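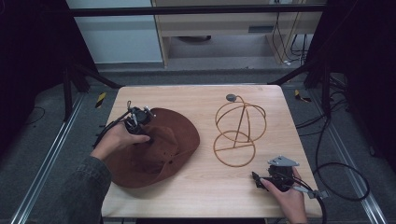

Julterik Wide Brim Hat Stand

A freestanding wire stand for one hat, made for closet shelves, dressers and shop counters. The open top supports the crown from inside, so the brim hangs free and keeps its shape between wearings. Suits fedoras, sun hats and most floppy styles.

Details

Material: powder-coated steel wire
Finishes: black, white, copper
Weight: 296 g
Height: 196 mm
Feet: clear rubber caps, replaceable
Assembly: none
Sold as: single, or pack of 3

Choosing a size

The standard height works for brims up to 5 inches. For anything wider, order the Julterik Tall, which has the same base and top ring. If the brim touches the shelf at any point, it will start to curl there after a few weeks - go up a size.

Care

Wipe with a damp cloth and dry right away. Do not use bleach or scouring pads on the coating. Let a rained-on hat dry on the stand at room temperature, away from heaters. Brush suede and felt only when fully dry.

Shipping and returns

Orders placed before 2 p.m. ship the same day from our Hodex warehouse. Packs ship in one flat carton with card dividers. Unused stands can be returned within 30 days. The copper finish is back in stock from July.

Customer comments

"Bought the pack for my hall closet. The feet don't slide on a painted shelf, which was my problem with the old ones." - Sharada Annamalai

"Good stand, a little light for a heavy winter felt. Fine for everything else I own." - Renji Yoshida

"One arrived with a missing foot cap. They mailed me a spare." - Shiyu Ye

Also in this range

Julterik Tall
Julterik Wall Hook
Nicholas Hat Brush, soft bristle
Replacement foot caps, bag of 12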